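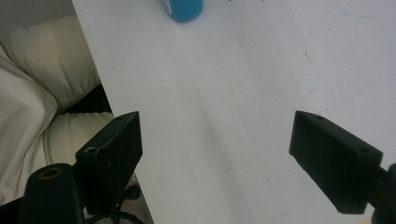
Notes for week three, cleaning chemistry for people who swore they'd never take chemistry. I typed these up from what I said in class plus the stuff I ran out of time for, so they wander a bit. Bring them to the lab session in case we get stuck on the dilution part again (we will, and that's fine!).

## Where we left off

Last time we talked about water and why it's so good at picking up some kinds of dirt and so bad at others. Salt, sugar, dried coffee: water takes those happily. Bacon grease, candle wax, the film on top of your kitchen cabinets: water slides right past. The short version is that water molecules have a slightly positive end and a slightly negative end, and they like things that are built the same way. Oils are not built that way.

Kwabena Mensah asked me after class why hot water works better on grease, if water and oil don't mix anyway. Great question, and I gave a lousy answer because I was packing up. Heat makes the grease runnier, so it lets go of the plate more easily, and it makes the soap work faster too. The water still isn't dissolving the grease. It's just carrying off something that has loosened up.

## Soap, detergent, surfactant

People use these three words like they're the same thing, and I do it too when I'm not paying attention. For this course:

- **Surfactant** is the big family. Any molecule with one end that likes water and one end that likes oil.
- **Soap** is one member of the family, made from a fat and something strongly basic, like lye.
- **Detergent** usually means a cleaning product built on the other, synthetic surfactants.

Picture a tadpole. The head wants to be in the water and the tail wants to be anywhere else. Put enough tadpoles in a bucket and the tails all huddle together in the middle with the heads facing out. That little ball is called a micelle, and if there's a bit of grease nearby, the tails will bury themselves in it and the whole package floats away when you rinse.

Notice I said *rinse*. If you don't rinse or wipe, the package dries right back where it was, plus now you've got a layer of surfactant on top, and surfactant is a little sticky. That's why a floor that gets mopped with too much soap looks dirty again so soon. My aunt mopped with nearly straight concentrate for years and blamed the dog.

Soap has one famous weakness, and it's hard water. Calcium and magnesium grab the soap and make a gray curd, better known as soap scum. Detergents mostly shrug this off. If you live over in Gillum, where the water comes out of limestone, you already know all about the ring around the tub.

## pH, the fast version

The scale goes from 0 to 14 for our purposes. Seven is neutral, lower is acid, higher is base (or alkaline, same thing here). Each step is a factor of ten, so going from 9 to 11 is a much bigger jump than it sounds.

| Kind of dirt | What usually helps |
|---|---|
| Grease, food oil, body oil | Mild to strong base |
| Limescale, soap scum, rust | Acid |
| Dust, crumbs, dried mud | Wipe or sweep it first, then anything mild |
| Ink, marker | Often alcohol, but test a corner |

Tín Đỗ wants me to add "baked-on oven stuff" to this table. That's grease that has reacted with itself until it's closer to varnish, and it takes a strong base and a long wait. Oven cleaner can land up around 13, so gloves and goggles, please, and open a window.

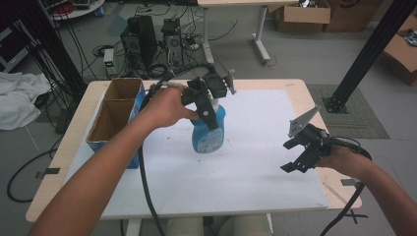 ## Contact time (the part everyone skips)

If you take one thing home from this week, I'd love it to be this. A cleaner needs time. You put it on, you leave it alone, you go do something else, you come back. Spraying and wiping in the same second mostly just moves the dirt from the left to the right.

With a disinfectant it matters even more. The label gives a time the surface has to stay visibly wet, and it can be surprisingly long, several minutes for some products. If it dries early, put on more. And clean first! Disinfectant poured onto a layer of crud gets used up on the crud.

Acids on limescale are the same story. A tap head in a bag of plain vinegar for 30 minutes will beat ten minutes of angry scrubbing, and your wrist will feel better too. Don't do this on marble or other limestone-type stone, though. The acid can't tell the scale from the countertop.

## Dilution without tears

Labels write dilution as parts. A ratio of 1:20 means one part concentrate and 20 parts water, so 21 parts in all. Diệp Trịnh caught me writing 20 in all on the board, and she was right.

**Worked problem.** You want to mix some cleaner at 1:50 and you measure out 13 milliliters of concentrate. How much water?

13 × 50 = 650 milliliters of water, which gives you 663 milliliters of mix. Check that your container will hold it before you start pouring, and put the water in first so it doesn't foam all over your shoes.

**Try on your own.** Same concentrate, now at 1:30, and you need to fill a bucket with 6,200 milliliters total. (Hint: how many parts are there altogether?)

Stronger is not a safe guess when you aren't sure. You get residue, you get fumes, and you pay for product that ends up down the drain.

## Never mix these

I'm going to be boring and stern for a minute.

- Bleach and ammonia: makes chloramine gas.
- Bleach and any acid, vinegar included: makes chlorine gas.
- Hydrogen peroxide and vinegar in one closed container: makes peracetic acid, rough on your eyes and lungs.

And anything you mix yourself gets a label with what it is, how strong, and the month you made it. "June, all-purpose, 1:50" is plenty.

## For next time

Read the chapter on fabrics and stains. Thoa Vi and Tuấn Đinh are doing the wool demonstration, so if you have an old sweater you don't care about, they'd be thrilled to have it. I still owe you all an answer about whether borax counts as a soap (no, but the reason takes a whiteboard).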